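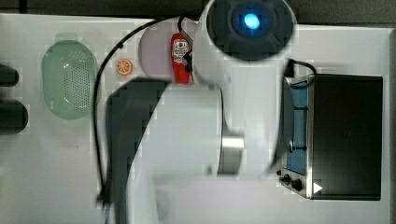

Gitedine, September

Morkard 3 is planning and perception software for a single arm, made by Kesness, and it costs 1450 pounds a year per seat. For that you get object detection, a grasp planner, a motion planner, a timeline for replaying failures, and a licence manager that works flawlessly. I mention the last one first because it is the only part I have never had to restart.

I moved to it from Morgan, which was free and behaved like it. Morgan planned a path in its own good time and then told you about a collision with something you had deleted that morning. Morkard plans quickly. I gave it a tabletop of toy kitchen things and asked for pick-and-place between them, and most requests came back before I had found my tea. It also keeps the old plan running while it works out the new one, so the arm doesn't stop dead in mid-reach whenever an object gets nudged. After a year of Morgan's long thoughtful pauses, this feels like luxury.

The cable model is less luxurious. You can describe the cables to the planner as a soft keep-out zone, and the manual says this takes five minutes. It took me an afternoon and a biscuit. The default zone is so generous that half the table becomes forbidden ground, and the setting that shrinks it lives under Display. 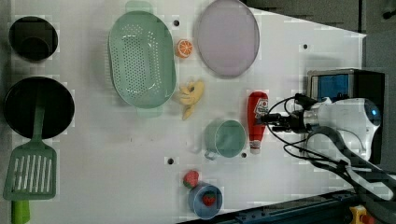
Perception is what most people will be paying for. You type the name of a thing, it gives you a mask and a pose, and you can drag the pose about if you disagree with it. Plain objects are easy. I was more interested in relations, and with one strawberry loose on the table and another in the blue cup, "the strawberry in the cup" is a fair thing to ask for. Morkard 3 got it right on the first go. "The spatula" went worse: with the green handle lying over the black pan, it gave me the spatula and a good slice of pan as one object, with 60 per cent confidence, and offered to pick up both. Splitting them by hand is quick enough, but the fix is forgotten as soon as you reload the session. I have reported this. The reply thanked me for my passion.

The replay timeline is lovely. You scrub back to the moment a plan went wrong and see the masks, the candidate grasps and the planner's scores on one clock, including the grasps it turned down. I found more of my own mistakes with it than Kesness's, and I'm trying to be grown-up about that. Export is the weak spot. It writes a tidy file that only Morkard can open, and the promised converter is listed as "soon", in the same spot where it was listed as "soon" in version 2.
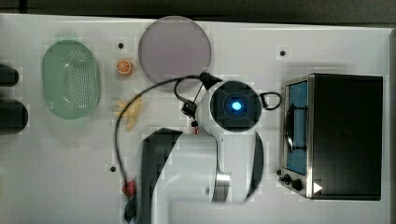 Soft things and the grasp planner

The stock grasp planner believes the world is rigid. Ask it for a felt bottle and it picks a sensible pair of contact points, closes to the width it measured, and considers the matter settled. Felt has other ideas. There is a "compliant" switch which closes a little further and watches the motor current, and you should turn it on for anything that was ever near a sewing basket. It can be set per object, too, so the mug need not suffer for the ketchup's sake.

Placing is where it still guesses. Once a soft object is held, the planner goes on using the shape it saw on the table, and any sag is your problem.

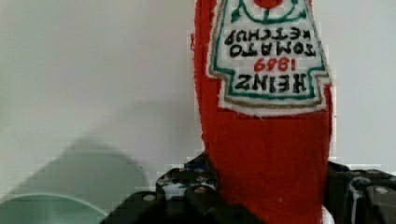 Siyabonga Moodley

Upside-down labels deserve a word as well. Morkard's text reader is keen on upright lettering, and HEINZ the wrong way up was returned to me as no text at all until I ticked "try all rotations". With that ticked it reads perfectly well and takes noticeably longer, so I leave it off and look things up by colour.

Would I renew? Yes, though I'd ask for a discount until the converter turns up. If your table holds boxes and nothing but boxes, stay with Morgan and spend the money on a better chair. Those with clutter, soft goods and a habit of asking why the last attempt failed should take the trial, and go straight to Display to fix the cable zone before doing anything else.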